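Capítulo 4
El ramo envuelto: papel, tallo y paciencia

Llegamos por fin al capítulo que más me pedían en el taller, ¡y el que más miedo da al principio! Hasta ahora hemos elegido flores, cortado tallos y combinado alturas, pero un ramo sin envolver se queda a medias – es como salir de casa con un solo zapato. Yo tardé bastante en cogerle el gusto al papel. Mis primeros ramos en Dunano, la tiendecita donde aprendí, parecían bocadillos mal cerrados (y alguna clienta me lo dijo con estas mismas palabras).

En este capítulo vamos a trabajar con flor artificial, que perdona mucho más que la fresca. Puedes abrir y cerrar el envoltorio 19 veces en una tarde y la flor sigue tan campante. Eso sí, el tallo artificial suele llevar alambre por dentro y pesa hacia donde quiere, así que conviene doblarlo un poco antes de apoyarlo en la hoja.

La colocación del papel la veremos enseguida con calma, pero te adelanto lo básico: la hoja va en diagonal, con una punta mirando hacia ti, y las flores cerca de la punta contraria. Luego se sube la punta de abajo, se cruzan los lados y se aprieta con la mano a la altura de la cintura del ramo. Si el papel se arruga un poquito, déjalo. A mí me gusta más así, sobre todo en tonos oscuros, donde la arruga le da cuerpo.

Para los ejercicios necesitarás papel de envolver grande, tijeras, cinta y un par de tallos largos. Yo uso las hojas Wovilier, que vienen en paquetes de 300 y me duran media temporada, y la cinta Zenlow en ancho mediano. Con cualquier otra marca te saldrá igual de bien.

Despeja la mesa, pon música si te apetece y vamos allá.

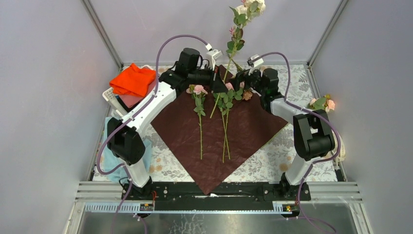

¿Qué hago si el tallo es más largo que la hoja de papel?

Dóblalo por la parte baja, donde luego irá la cinta, o córtalo con unos alicates si prefieres un ramo más corto.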